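The Great Basket Swap is back!

January 2023 is here, and with it comes my favorite job of the whole year at the Nondalton house: emptying every drawer, shelf and mystery corner and deciding what gets a basket and what gets a goodbye. If you were with us last October you'll remember the shoebox system (rest in peace, shoebox system). The lids went missing, the sides gave up, and by the end the tape measures were living with the birthday candles.

So this year we're going all in on plain open baskets. Asabe Obi talked me into it after she redid the craft shelves at the Kalby room, and I went over to have a look and came home completely converted. You can see in from the top, you can grab one with one hand, and if you put the wrong thing in it you notice right away. I had a whole speech prepared in defense of lids and I never got to use it.

The trick Asabe taught me is to start with the basket empty and on a clear bit of table, and to fill it from a pile. Don't tip the old drawer straight in! I did that with the first one and all I had was the same drawer in a new shape – rubber bands, dead pens, a key for a bike I sold when we lived on Pelupessy Street. 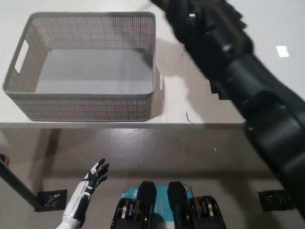 The second one went so much better. I made the pile first, took out everything I hadn't touched since last winter, and what was left fit with room to spare. It's the sewing basket now, and I keep opening the cupboard just to look at it.

A few things I've picked up along the way. Baskets with little holes in the sides are great for anything that needs air, like onions or damp garden gloves, but pins and small beads will find their way out, so put those in a jar first. Look for a flat bottom, or your glue bottles will fall over every time you slide it out. A cutout handle on the short end is worth having if your shelves are deep. And measure the shelf before you go shopping – Khairul Wuisan bought 5 lovely baskets for his hallway and 2 of them now live in his car.

Labels can wait. I like to use a basket for a couple of weeks before I name it, and mine nearly always turn into something else. The one I was sure would be "batteries" is all gift ribbon.

If you have spare baskets in any size or color, bring them along to the Zosivville swap table and take home something that fits your shelves better. Odd ones are very welcome, and so are ones with no handles. Give them a quick rinse and let them dry before you come, and please leave the shoeboxes at home!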